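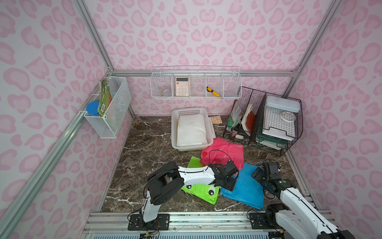

Wire baskets on the wall, laundry basket on the floor: the wall space is put to use.

Workshop > Storage > Wall baskets

We use cookies to remember your reading preferences. Accept / Manage settings

Wire baskets on panel walls: placement, fixing and upkeep

A small booth, closet or utility corner usually runs out of floor long before it runs out of wall. The notes on this page cover light wire baskets mounted on walls made of thin panels, with or without a metal rail frame. Drilling into masonry is covered separately.

1. Decide what goes on the wall

Sort by weight and by how often the item is picked up. Small tools, stationery, jars with a lid and flat packets are suitable for a wall basket. Pillows, linens and anything bulky belong in a floor basket. A pillow weighs very little, but it hides everything behind it and hangs over the rim of any shelf shallow enough to be useful.

Liquids are a borderline case. Keep them on the wall only if the closure is a screw lid and the basket rim is at least half the height of the container. Pump bottles drip down the mesh and onto the panel, and printed panels stain.

2. Choose the basket shape

Two shapes cover most needs.

Deep basket, rectangular open top. Use it for upright items: a jar, a bundle of packets, a roll of bags. Put the item with the widest base at the front and let the taller packets stand behind it, where their top edges can clear the rim. Packets stored this way can be pulled by the edge without lifting the jar.

Long shelf basket with partitions. Use it for small items of mixed shape. Four compartments are a practical number for one in the width shown in the photo. A calculator fits well standing upright, with the display at the top and the buttons facing out. A utility knife fits diagonally. A small bowl takes one compartment by itself and can hold the clips, screws and rubber bands that would otherwise fall through the mesh.

Avoid partitions that slide. They work loose with daily use, and a compartment that changes width collects the wrong things. Fixed wire partitions can be bent slightly by hand if an item is tight.

3. Height

Mount the long basket just below the top rail if the frame has one. The rail stiffens the upper edge of the panel, which is where a basket pulls hardest. The drawback is reach. The user should be able to see into each compartment from the normal working position, and if that means moving the basket down, add a backing strip to compensate.

Mount the deep basket on a side wall, close to the corner. Corners are stiffer than the middle of a panel, and a basket there is out of the way of elbows.

Leave clearance under the long basket for whatever stands on the floor. A laundry basket has to come out without being tilted. Measure it with its contents in place; a pillow may rise above the rim and change the figure.

4. Fixing methods

Adhesive hooks. Acceptable for the lightest loads. Clean the panel with rubbing alcohol, let it dry, press each hook firmly and leave it unloaded overnight. Patterned panels often have a slick finish and hooks on them fail by creeping downward, so make a light pencil mark under each hook on the first day and check it after a week.

Cable ties. Useful where the basket meets a rail or passes close to one. Loop the tie around the top wire and trim the tail flush with cutters. A tail cut at an angle is sharp enough to scratch a hand.

Slot hardware. If the frame is slotted aluminum extrusion, a nut and bolt in the slot is the strongest option. Check the slot width before buying nuts. The common sizes look alike in the bag and are not interchangeable. Tighten until the bracket stops turning, then stop; further force deforms the slot lips.

Through-bolts. Use on thin panels with no rail within reach. Fit a wide washer on both sides. The washer on the rear face matters more than the one in view.

For my own baskets I used two Kassa clamp brackets on the long shelf and cable ties on the deep one. Nerys Llewellyn, who has the same arrangement at the Skestitlow repair room, uses through-bolts for everything and reports less sag. Her panels are thinner than mine.

5. Loading

Weigh the contents once, on a kitchen scale, before hanging anything. My long shelf basket came to 347 grams with its contents, well inside what the brackets will carry. Without a scale, hold the loaded basket level at arm's length with one hand. If that is tiring, the load is too much for adhesive.

Place heavier items directly over or next to a fixing point. Thin flat objects can lean against the front mesh, where they are easy to find. Do not lay them on the bottom wires, where they slide under other things.

6. Sharp items

A utility knife may be kept in an open compartment under these conditions:

– the blade is fully retracted and the slider is locked
– the compartment is deeper than the knife is thick
– nothing else shares the compartment
– children do not use the room

Point the blade end away from the side the hand comes from. Spare blades go in a closed case. They should never be loose in a mesh basket.

7. The floor

Keep floor storage against the back wall and limit it to one large basket plus whatever fits neatly beside it. A small box can stand next to the basket. Thin boards store best on edge, leaning against something that does not roll.

Perforated plastic is preferred for the large basket. It lets air through to bedding and it wipes clean. On dark marble-look flooring, plastic feet and rims leave pale scuffs that show clearly; most come off with a damp microfiber cloth and a little dish soap. For the rest, Drerby floor paste on a soft rag is adequate. Test it in a corner. Felt pads under the rim prevent the problem but pick up lint and need replacing.

A pillow stored in an open basket should have a cover on it. Turn it when the basket is moved for cleaning. If the room is damp, store it elsewhere from November until the heating has been on for a few weeks.

8. Cleaning wire baskets

White coated wire shows dust at the joints first. Method:

Empty the basket completely. Brush the joints with a dry toothbrush. Wipe with warm soapy water, then with clean water, then dry with a towel. Do not hang it damp. Water collects where the wires cross and gets under the coating wherever there is a chip.

Touch up chips with appliance enamel. Nusora white is a close match to most coated wire and dries in nearly 2 hours; two thin coats hold better than one thick one. Sand any rust first, even if it is only a spot.

Take the opportunity to check the fixings. A quarter turn on a bolt now saves a new hole in the panel later.

9. Labels

Labels on wire are awkward. Adhesive labels do not hold on mesh, and tie-on tags swing and catch on sleeves. For a four-compartment shelf they are not needed. For packets, store them with the printed label facing the room – the packet then serves as its own label, and the barcode is available for reordering.

Jars can be told apart by lid color. Keep the system to one color per type of content and write the key on a card inside a cupboard door.

10. Faults and remedies

Basket tips forward. The lower edge has no support. Fit a spacer or a pair of rubber bumpers between the bottom wire and the panel.

Panel bows outward. The load is too far from the rail, or too heavy. Move the basket toward a corner, or add a flat strip behind the panel.

Basket rattles when a door closes. Wrap the contact points with self-fusing tape.

Small parts fall through. Use a bowl or cut a liner from a flexible chopping mat. A pack of 100 clips stays in a small bowl with space to spare.

Items migrate between compartments. The partition is lower than the item. Swap contents so that tall items stand in the end compartments.

Correction: an earlier version of section 4 gave the bracket order the wrong way around. Slot nuts go into the rail before the bracket is offered up, unless they are the drop-in type. Thanks to Mererid Pugh for the note.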